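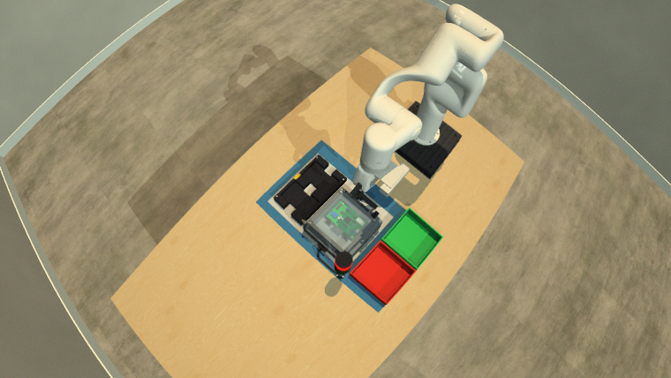

Unit 4: Hedgehogs in the Garden and on the Farm Edge

Reading for this unit: the Gethin handout on hedgerows, plus the field notes by Bernadette Ó Ceallaigh on the course page.

1. Basic biology

The European hedgehog is a nocturnal mammal that feeds mostly on beetles, caterpillars and earthworms. It also takes slugs, though fewer than most gardeners assume. An adult carries several thousand spines, which are stiff, hollow hairs with a base of keratin. When threatened, the animal tightens a ring of muscle around the edge of its back and pulls the skin down over its head and legs.

Hedgehogs do not defend territories. Home ranges overlap, and males range more widely than females, mainly during the breeding season. A single garden is almost never large enough for one animal.

2. The year

Most hedgehogs come out of hibernation in spring and start feeding right away. Mating follows, and many litters arrive in June or July. The mother raises the young alone. They leave the nest after a few weeks and have to put on weight before the cold sets in. Late litters have the hardest time.

Hibernation is not one long sleep. Body temperature drops close to that of the surroundings and the heart slows a great deal, but animals wake several times over the winter and may move to another nest. Dry leaves matter here - a good nest is built in tight layers that keep out rain and frost.

3. The Dornlow survey

İlker Bilgin's group set footprint tunnels in gardens and field margins in the parish of Dornlow. The tunnels were checked each morning and the paper replaced. Over the season they collected 3085 usable sheets. Roughly 2000 came from gardens and the rest from farmland.

Points to note before the seminar:
A sheet with prints does not tell you how many animals passed through.
Cats and rats also use the tunnels, so prints need checking against the key.
Gardens with solid fences on all sides could not be compared fairly with open ones.

4. Practical measures

A gap of 13 cm square at the base of a fence lets a hedgehog through and keeps most dogs in. Ponds need a ramp or a sloping side. Check long grass before mowing, and move bonfire piles on the day they are lit. Put out water in a shallow dish. Do not offer milk or bread.

For the seminar

Bring a sketch map of a garden or yard you know and mark the possible ways in and out. Read section 3 again and be ready to say what you would change in the survey design.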